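SLIDE 1: Giving small, giving local

Thanks for having me, and thanks to Trinity Szabo for the kind introduction. (Pause here, let latecomers sit.)

I want to talk about the Kasano Fund, and about what happens when a charity hands over money without asking for a forty-page plan first. I've been at it for years and I still get excited when the application post lands in August!

SLIDE 2: Where the money came from

Rafferty Wojcik ran a seed merchant's in Penville. When he sold up he could have put his name on a hospital wing, and people did ask. He chose grants of up to 4,000 pounds to groups with no paid staff. Read out the line from his letter: "I would like it to go where it is too small to be noticed."

Mention that he read every form himself in the first year, with a pencil, and wrote back to all of them, including the ones he turned down.

SLIDE 3: What we fund

The Jernstead lunch club got 800 pounds for a cooker. The Kordestani reading room got 1,000 for heating and came back the next winter for shelves. Rent, insurance, bus fares, cleaning – all the dull costs that big funders cross out, and I love them, I really do, they're what keeps a door open. 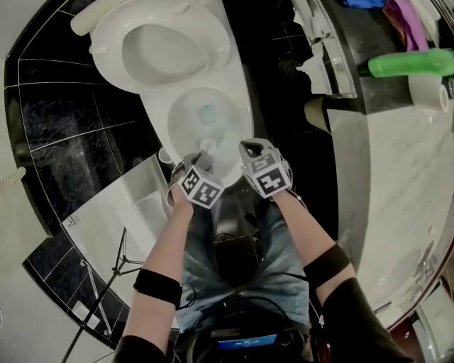

Our form is four questions long. We ask who you are, what you want to do, what it costs and who else knows you. Then one of us rings up and has a chat, and that chat tells me more than any spreadsheet I've been sent.

SLIDE 4: The hard questions

Don't rush this one. Is it fair that one man's taste decides who gets help? Rafferty worried about it, and so do I. We now have people from Penville and Jernstead choosing the grants, and family members can't vote. They've overruled me more than once (the brass band, ask me afterwards) and the band was a very good choice.

We also publish every grant, with the amount. Some donors hate that idea. I think if you're shaping a town with private money, the town should be able to look it up.

SLIDE 5: What I'd like from you

If you sit on a board, try cutting your form in half this year. If you give money yourself, ring someone you've funded and ask what they'd have spent it on if you'd let them choose.

Questions. Trinity has the roving microphone. Leave the Kasano web address up on the screen.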